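The Zorkora personal alarm has been on my keyring since June. I bought it after two attempted abductions near the bus station in Gadville, when the parents' group at my daughter's school started asking which alarm was worth having. She is 14 and carries one too. This review covers daily use, false alarms and the paid alert service.

**What you get.** A plastic unit with a pull pin, a wrist loop, a charging cable and a card with the setup code. Pulling the pin sets off the siren. If you have the app, it also sends your location to the contacts you've picked.

**Siren.** Loud enough. I set it off in our back yard and a neighbor three houses down came out to look. Indoors it is painful. It stops when the pin goes back in, and the pin is stiff, so practice that before you need it.

**Alerts.** These are less even. Outdoors the text reached my phone almost at once. From inside the school gym it took long enough that I had called my daughter before it came. The map point was on the wrong side of the building. The leaflet says the location depends on the phone it is paired with, and that matches what I saw.

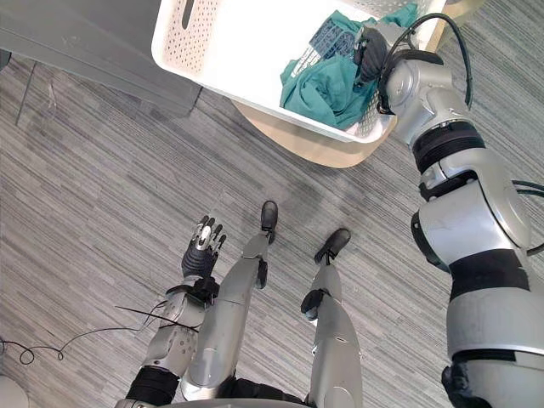
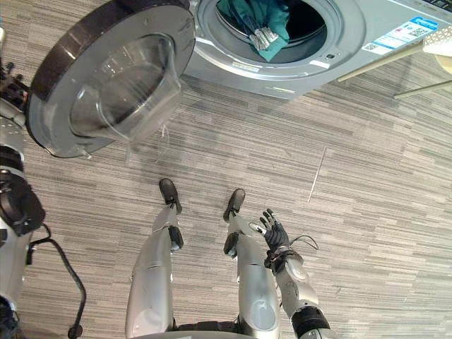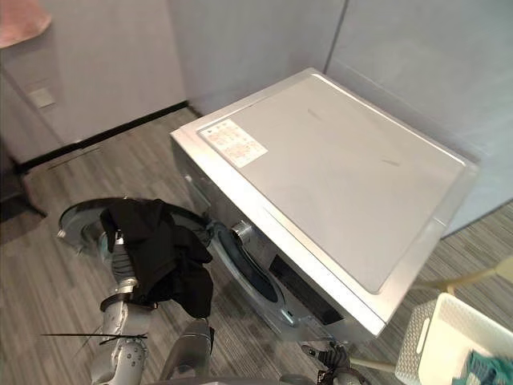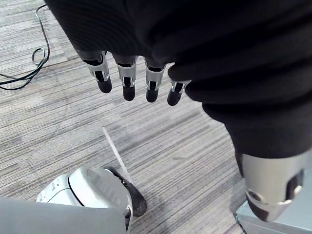

Bianca Jitaru wrote to me after I posted my first notes and said her son's alarm had gone off twice in his backpack, both times with the pin caught on a zipper. She moved it to the outside strap and it hasn't happened again. She also thinks schools should hand these out with a talk from the police, and that an alarm alone won't make a child walk home with friends.

I agree with her on the strap. My daughter's went off once in class, for the same reason, and the teacher was not pleased.

**Battery.** The app showed 57 percent after the first month, with one test a week. It doesn't warn you until it is very low, so I check it when I charge my phone.

**Cost.** The alarm itself is fair for what it is. The alert service is free for the first year and then billed yearly, and the cancel button is hard to find. I had to email. The reply came in two days and was polite.

**Compared with the Omia.** The Omia is smaller and has no app. The siren is a bit weaker, but there is nothing to pair or renew. For a younger child without a phone I would get that one.

I'd buy the Zorkora again for a teenager who already has a phone and keeps it charged. Four out of five. I took one off for the slow alert at the gym and the cancel button.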